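Filed under: Kitchen & Home

The Gritton store has moved its kitchen goods to the back room, next to the paint counter. Cutting boards, knives and mixing bowls are all there now. Maple boards start at $30, and we have restocked the small sizes that ran out in August.
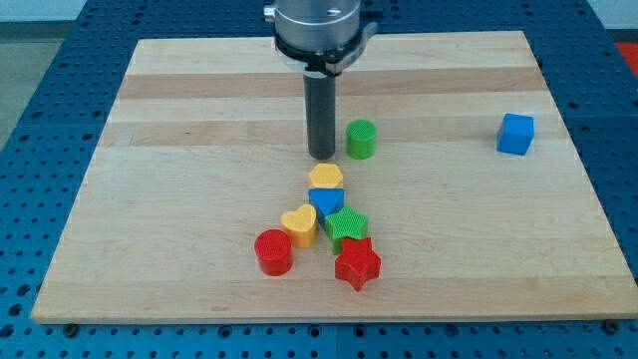 Mineral oil is on the same shelf. A new board needs a few coats before its first use — after that, once a month is plenty. Wash by hand and stand it on edge to dry.

Free sharpening continues at the Rathjen store until 5 p.m., limit eight knives per household.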